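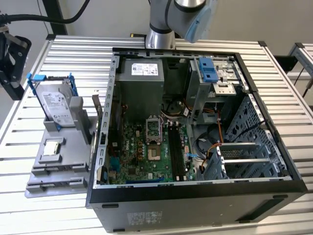 Galería: puesta a punto de los ordenadores del aula
Actualizado el 4/2/26

Abrimos esta página para ir enseñando el trabajo del taller de reparación de la biblioteca Bultholm. Los equipos llegan donados, casi siempre sin historial, y salen con el sistema instalado hacia el aula de estudio de la planta baja. La primera foto es de una torre negra abierta sobre la mesa de aluminio. Las notas que siguen son de Shazia Rajput, que lleva el taller.

La torre
Se trabaja tumbada, con el panel lateral quitado y el interior hacia arriba. En esa postura se llega a todo sin tener que sujetar la caja con la otra mano. Las patas de goma quedan en un costado.

La placa
Placa verde con el logotipo de Dell en blanco. El zócalo del procesador está vacío y con el marco de retención abierto. Cuando un zócalo está así no se pasa el paño ni se sopla con la boca. Los contactos se miran con lupa y, si hay alguno doblado, la placa se aparta.

La memoria
Dos ranuras negras, a la derecha del zócalo. Los módulos se prueban de uno en uno antes de montar la pareja. Guardamos los que funcionan en bolsas antiestáticas, con la capacidad escrita fuera.

La fuente
Gris, arriba a la izquierda, con su etiqueta de especificaciones. La potencia se copia en la ficha del equipo antes de cerrar. Las fuentes no se abren en el taller: si fallan, van al contenedor de aparatos eléctricos.

El ventilador
Es redondo y ocupa el centro de la caja, junto a un manojo de cables naranja, rojo, blanco y negro. Conviene fijarse en el recorrido de los cables antes de soltar nada. Para limpiar las aspas usamos brocha, con el rotor sujeto con un dedo.

El disco
Un Seagate en su soporte de plástico azul, de pie en la bandeja gris de piezas, a la izquierda de la torre. Todos los discos donados se borran por completo antes de volver a usarse. Los que dan sectores defectuosos se perforan.

La jaula de unidades
Metálica, con un pestillo de plástico azul vivo. En las cajas de este tipo hay que probar el pestillo con suavidad, porque el plástico viejo se parte y el recambio cuesta encontrarlo.

Datos de la campaña
Equipos terminados: 7
Equipos en espera de piezas: 4
Equipos para despiece: 5

Faltan módulos de memoria y cables de alimentación. Se pueden dejar en el mostrador de préstamo, a nombre del taller. No recogemos monitores de tubo ni impresoras. La próxima tanda de fotos se subirá a finales de abril.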